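Tarum or Esmont: notes after 30 nights on each

I wrote up office chairs last month and got more mail about beds than about chairs, so this post is about mattress toppers. I bought two of them, slept on each for 30 nights, and kept a log. The bed underneath is a plain queen, medium firm, seven years old, with a slight dip on the left side.
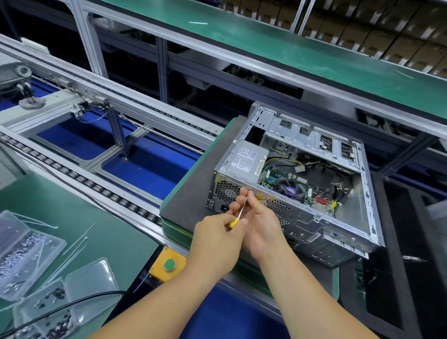
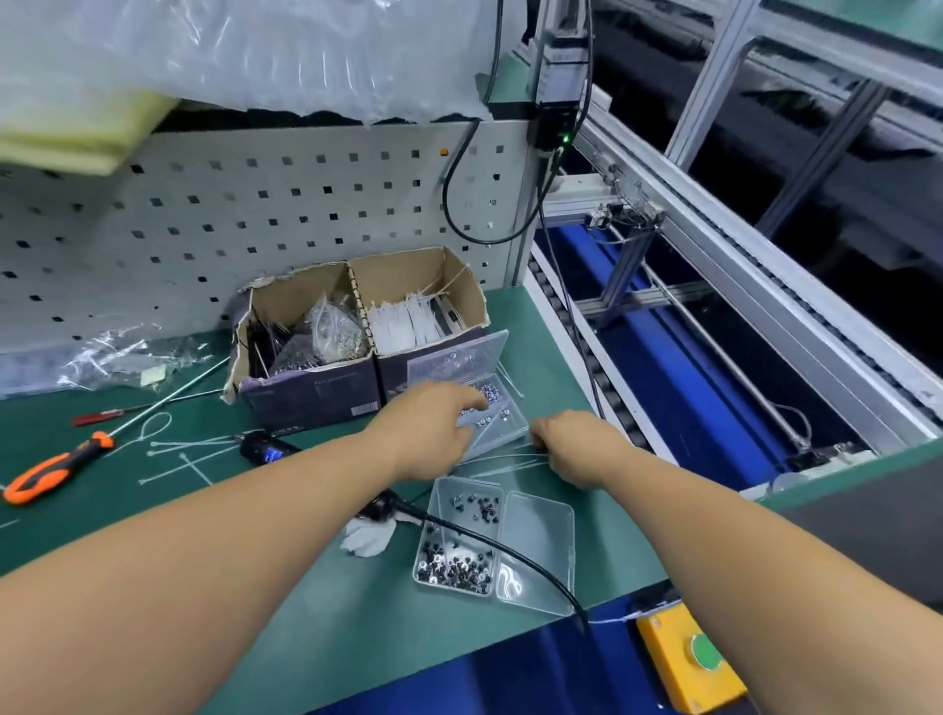
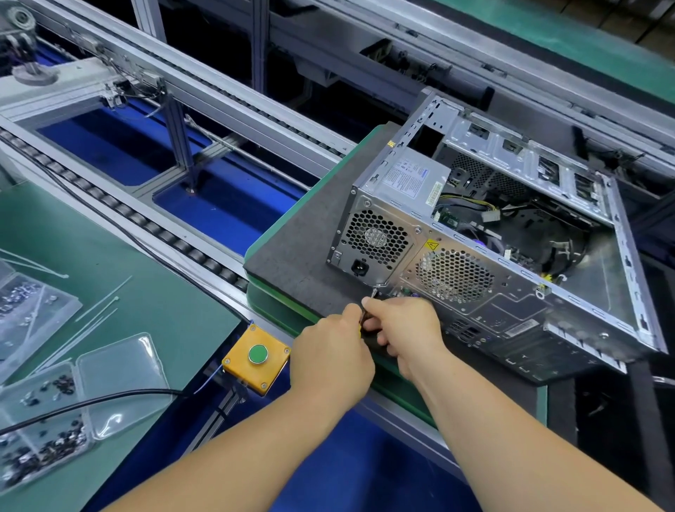
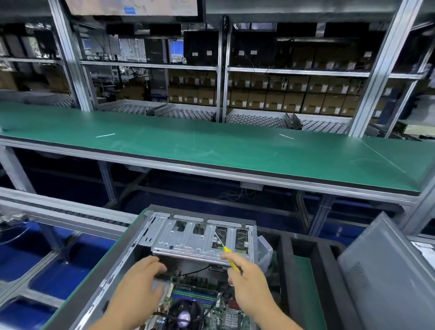
The Tarum is a single slab of memory foam with a knit cover. The Esmont is latex, a little thinner, and comes in a cotton cover with a zipper on three sides. Both shipped rolled. The Tarum took most of a day to reach its full height at the corners. The Esmont was flat by the time I had found the sheets.

Smell: the Tarum had one for 2 nights with the window open. The Esmont smelled faintly of rubber for a week, which I stopped noticing before it stopped.

Heat is where they differ most. I put a cheap probe between the sheet and the topper and read it at 3 a.m. whenever I happened to be awake. The Tarum read warmer on every night I have a number for. The room was the same, the blanket was the same, and I did both tests with the heating off. People who sleep cold may want the Tarum for this reason.

Support is harder to measure. I laid a straight board across the bed and checked the gap over the old dip. Neither topper removed it. The Esmont reduced it more, and the gap had not changed by the last night. With the Tarum it grew slightly over the month — not enough to feel, but enough to write down.

Edges: sit on the side of the Tarum to tie your shoes and it folds under you. The Esmont holds better but slides on the mattress. The corner straps fixed that once I shortened them.

Price: I paid $243 for the Esmont, delivered. The Tarum was cheaper, and the store in Vusville took it back without argument, minus the shipping.

The Esmont is still on the bed. I have a Poduval wool pad on order for August and will log that one the same way, with the probe in the same spot.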